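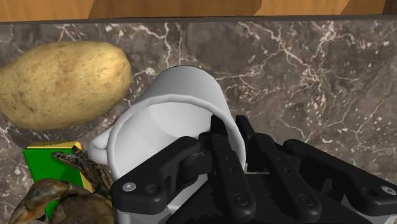 Greltlow lost 3–1 away to Findden this afternoon, and for more than 65 minutes I thought we were going to get something from it. I listened to the first half on the radio in the kitchen, where a white mug on its side on a dark marble counter is about as exciting as a Saturday usually gets, and then walked down to a friend's place to see the rest on his laptop.

We set up with five at the back again. I don't love it, but it made sense against a team that puts in so many crosses. Engelbrecht headed nearly everything clear before the break, and the one time he missed, the ball hit the post and came back into the keeper's arms. At the other end we had very little. Pudetti was on his own up front and spent most of the half chasing long passes toward the corner flag.

Then he scored. It was a throw-in on the right, a flick that I think was meant for someone else, and Pudetti got there ahead of his marker and put it low inside the near post. That was in the 13th minute of the second half. It was his first goal since November, and he ran the full length of the away section to celebrate.

The lead lasted seven minutes. Findden equalized from a corner we should have cleared twice, and after that we stopped coming out. The second was a good goal – a quick pass through the middle and a clean finish – and I have no complaint about it. The third came in stoppage time with our keeper up for a free kick, so I don't hold that one against anyone.

My complaint is with the substitutions. We took Pudetti off right after they tied it and sent on another midfielder, and from then on there was no one to kick it to. Every clearance came straight back. Annatjie Ndlovu, who I sit with at home games, texted me "why" when the board went up and nothing else for the rest of the match.

Engelbrecht also made his 100th league start today, all of them for us. He deserved a better afternoon. He picked up a yellow card late on, which I think puts him one away from a suspension, but I need to check that.

Next week we're home. The pitch was heavy last time and they've had rain most days, so I'm going to wear the old boots and bring the thick socks. If the back five is still there I'll probably grumble about it in the same seat as always.

Posted 2024-01-13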